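4. Fitting the Pemura path counter

For shared-use paths and cycle lanes up to 3000 mm wide. Wider than that, use two counters, see section 6.

Before you start. Check the post is upright and firmly in the ground. Battery charged. Lid key in your pocket, not in the van.

1. Hold the bracket against the post, 105 cm above the path surface. Measure from the tarmac, not the verge.

2. Pass both straps round the post and pull hand tight. Don't use tools yet.

3. Slide the counter down onto the bracket untill it clicks. Lens faces across the path, never along it.

4. Tighten the straps. Stop when the bracket no longer turns.

5. Open the lid, press and hold SET. Green light blinks, let go.

6. Ride past once in each direction at normal speed. Display should read 2. If it shows 1, lens is tilted, go back to step 3.

7. Close lid, lock, write the post number on the sheet.

CAUTION: Keep off the path while tightening. Riders come up quick and quiet, esp. on the downhill side. Cones out both ways.

Note: older Hesar brackets fit but need the 57 mm spacer. Fankhauser ones dont fit at all.
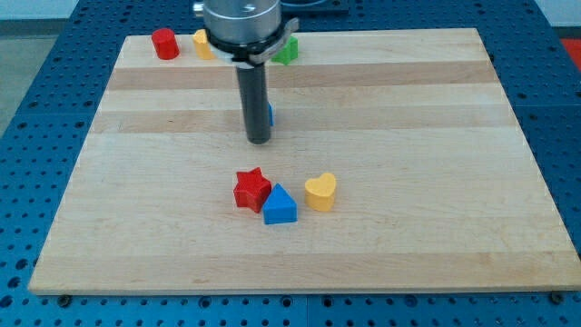 Fig. 4. Board on blue work table.

Note: Walkers are counted too unless you set mode B. For bikes only, hold SET again after step 5 and wait for the second blink.

Kirness path counters, fitting guide. Changes to A. Pichler please.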